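Accueil > Encyclopédie > Commerce > Mobilier de vente > Présentoir à gradins

Ce site utilise des cookies. Accepter | Refuser

Présentoir à gradins

Imprimer | Envoyer par e-mail

Le présentoir à gradins est un petit meuble de comptoir formé d'étagères décalées en hauteur, sur lesquelles on range des articles emballés : barres, biscuits, yaourts, sandwichs triangulaires. Les modèles en acrylique transparent laissent voir la table. 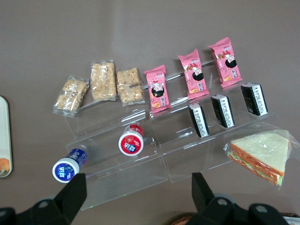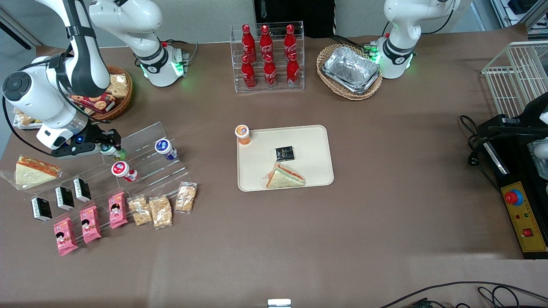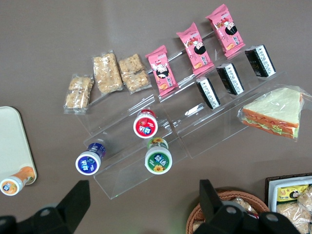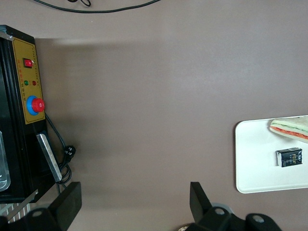
Selon Lizelle Buthelezi, les articles les plus hauts vont au fond, faute de quoi ils masquent les autres ; Hemi Kereama préfère regrouper par produit, quelle que soit la taille.

Le modèle Flullell, à 3 gradins, supporte plus de 20 articles. Les bouteilles se placent en général sur un support séparé, et les sandwichs qui dépassent du gradin sur un plateau. L'acrylique se raye facilement et se nettoie au chiffon doux, sans alcool.

Voir aussi : Plateau de service, Corbeille en osier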